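Teketti Opens Orders for Handheld Gripper Kit and On-Site Recording Service

Home / News / Press Releases

FOR IMMEDIATE RELEASE

Teketti today opened orders for the Rastesen kit, a pair of handheld grippers for recording manual tasks that will later be used to train robot arms. The kit is sold on its own or with Grukell, a service in which Teketti staff set up the work area, run the recording sessions and hand over the finished files.

The kit is meant for robotics labs and small automation firms that need demonstrations of everyday handling work but don't want to tie up a robot to get them. An operator holds one gripper in each hand and does the task at a normal table. The two grippers record at the same time, and the software stores both sides as a single session.

Each gripper has a matte black body and, as standard, blocky black fingers. The fingers are held with small screws and can be changed at the bench with a hex key, which comes in the box. Flat fingers are the standard fit and are intended for boards, boxes, folded fabric and other items with broad faces. A thin metal finger is offered for hooks, wire and small parts. Customers can mix the two types on one pair, and the software keeps a record of which finger was fitted to which hand.

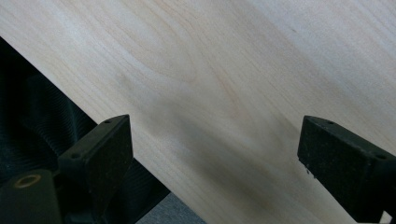

Pale, smooth surfaces have been a weak point for this kind of tool. A camera close to a plain wooden board has only the grain to work with, and the gripper and the operator's arm often throw a shadow over part of it. The Rastesen software now includes an exposure setting for close work on light materials. It is off by default and can be turned on for each gripper separately. Sessions recorded with earlier versions of the software will open in the new one without conversion.

The grippers are wired. Teketti tested a battery version last year and dropped it after operators reported that the added weight was tiring over a full shift. The cable leaves the underside or back of the body and is long enough to reach the floor from a standing work table. Replacement cables are stocked as spare parts.

The Rastesen kit includes:

Two handheld grippers, left and right
Two sets of flat fingers and one set of thin metal fingers
Two cables and one spare
Recording software for one computer
Hard carrying case

The price of the kit is $3455. Extra finger sets are sold separately. Orders placed now are expected to ship in March.

Grukell, the recording service, is booked by the session. Customers send a list of the tasks they want and the objects involved, and Teketti works out a table layout with them before the visit. Tasks can be done with one hand or both. The standard task list has 19 entries, among them placing items on hooks, moving flat stock, folding, sorting and loading a display rack. Customers may also add their own.

Wire racks were added to the standard list at the request of customers in retail automation. Thin white rods are hard to pick out against a bright tabletop, and a rack with hooks on more than one level makes the operator work around the arms already in the way. Grukell sessions can also include a view from above the table, recorded together with the two grippers, so that the whole rack stays in the picture while the hands move.

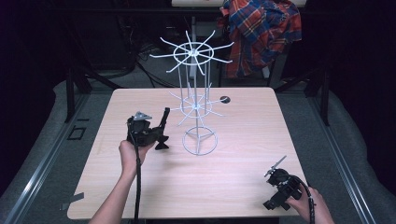
Service and Availability

A Grukell booking covers roughly 400 recordings, depending on the length of each task. Files are checked by a Teketti technician before delivery. Recordings with a dropped signal or a blocked view are marked in the index but are not deleted, and the customer decides whether to use them. All files from a booking belong to the customer. Teketti does not keep copies after delivery unless asked to.

The customer needs to provide a sturdy table, a floor area that can be kept clear for the length of the visit, and two power outlets. Teketti brings the grippers, the computer and the lighting. Rounded or square table corners make no difference to the setup, but glass tops should be covered.

The service was tried over nine weeks with Tzavaras, a maker of store fixtures that is preparing to automate part of its packing line. Two changes came out of that trial. The fingertips were made easier to swap between tasks, and the software now shows a warning when one gripper has stopped recording and the other has not - previously the operator learned of this only after the session ended.

Kits carry a one-year warranty covering the bodies, cables and electronics. Fingers and pads are treated as wear parts and are not covered. Owners of the earlier Rastesen model can send in their grippers to have the new finger mounts fitted, and pay for parts and return shipping only.

Orders for the kit and bookings for the service are handled by the Teketti sales desk, which also takes requests for demonstrations.

About Teketti

Teketti designs and builds handheld recording tools for robot training and provides recording services to labs and manufacturers. Its products include the Rastesen gripper kit and the Grukell recording service.

Filed under: Press Releases, Products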